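November 2019

The annual review of the household linen and clothing was completed this month. Readers of this page will recall that the previous review took place in January and was left unfinished, with two bags of knitwear returned to the closet unsorted. The present account records what was done, the order in which it was done, and the arrangements that will apply from now on.

## Scope of the review

All clothing kept in the hall closet was included, together with the contents of the two drawers under the window. Coats and shoes were excluded and will be considered separately. Bedding was included only where it had been stored among the clothes by mistake, as was the case with one fitted sheet and several pillowcases from the Rosthorpe apartment.

The total came to 200 items. Of these, 41 were set aside to be given away and five were judged fit only for cleaning rags. The remainder was folded and returned to storage. My sister-in-law, Rafia Durrani, attended for part of the afternoon and took charge of the scarves, a category in which her judgment is accepted by the whole family.

## Method of folding

In earlier years the folding was done on the bed. This proved unsatisfactory. The mattress gives way under the hands, the edges drift, and a pile of any height will lean. A hard, smooth surface is to be preferred, and a white table has the further advantage that lint and loose threads are easily seen against it.

The following procedure was adopted for tops and other light garments:

1. Lay the garment face down and bring the seams into line before any fold is made.
2. Smooth the cloth from the center outward with the flat of the hand.
3. Fold each side inward to the same width, and lay the sleeves straight along the back.
4. Fold from the hem upward, in halves or in thirds according to the depth of the drawer.

Soft fabrics require the most patience at the second stage. Lavender-purple cloth spread on a white table shows every wrinkle across its middle, and a bunched section will spoil the fold if it is left until the end. I now open out the bunched part first and attend to the corners afterward. Drinks and snacks are best kept to a second table, where the bottles and packets can stand without risk to the clothes. 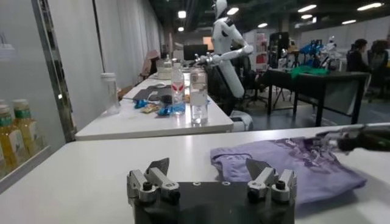 ## Storage and labels

The folded garments were placed upright in the drawers, with the folded edge facing up. Atif Shaikh, who reads this page and has corrected it before, wrote to recommend the Plomico dividers. Two sets were purchased. They hold well in the upper drawer but are too tall for the lower one, where strips of cardboard have been used instead.

Labels were prepared for each section. I had intended to print them, but the printer was out of ink and they were written by hand. The sections are as follows:

- Everyday tops
- Long sleeves and light knitwear
- Garments awaiting repair
- Scarves

The repair section is limited to the space allotted to it — when it is full, the sewing basket must come out. It is at present a little more than half full, and the gray cardigan with the missing button has been in it longer than I care to record.

The bags to be given away are in the hall and will be taken to Latuheru when the car is next available.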